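How I Get My Kids Reading Out Loud (Without the Groaning)

My youngest used to hide under the couch cushions when I said it was time to read aloud. So I get it! If your kid reads fine in their head but freezes when they have to say the words, this is what worked at our house.

Step 1: Pick a book that's too easy

I mean it. Go a whole level below what they read alone. My son was halfway through a 193-page chapter book when we started this, and I handed him a picture book about a goat. He rolled his eyes and then read the entire thing in one go, with voices.

Step 2: You go first, and you go badly

Read the first page yourself and trip over something. I mangle names all the time (fantasy books are murder for this), and my kids love correcting me. Then hand the book over and keep your mouth shut for a page.

Step 3: Trade off

We started with one page for me and one for them. After a week or so we switched to characters – I do the narrator and all the boring grown-ups, they get the dragon. Stick with short turns. Eight minutes is plenty on a school night, and I set the oven timer so I'm not the bad guy.

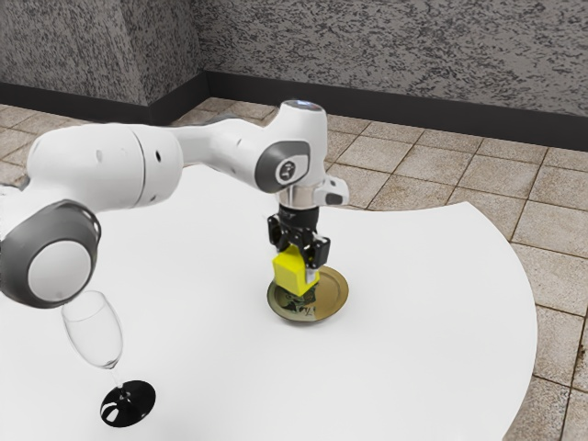 Step 4: Don't fix every word

This one is hard for me. If they say "house" for "home," let it go. I only step in when the sentence stops making sense, and even then I count to 3 in my head before I say a thing. Most of the time they go back and catch it themselves.

Step 5: Find them an audience

Grandparents on the phone are great. So are dogs. My daughter reads to her stuffed walrus, Niltow, who has now sat through the same mermaid book more times than I'd like to think about. Our librarian, Pauline Sugden, told me to let kids repeat a favorite as often as they want, and I've stopped arguing for new ones – by the fifth time through, my daughter was doing pauses and whispers and everything.

If a night goes wrong, close the book and read to them instead. We skipped most of March because everybody had colds, and they picked it right back up.

Comments

Roland Horrocks
The oven timer is going in the rotation tonight. My twins fight over who gets the villain, any tips?

Arnard mom
Roland, ours swap villains every chapter. We still get some yelling.

bookish_in_Saithong
Does this work with comics? Mine won't touch anything else.

Get new posts by email. Sign up for the newsletter and join more than 2,933 readers. Unsubscribe anytime.

Contact | Copyright 2018 | Back to top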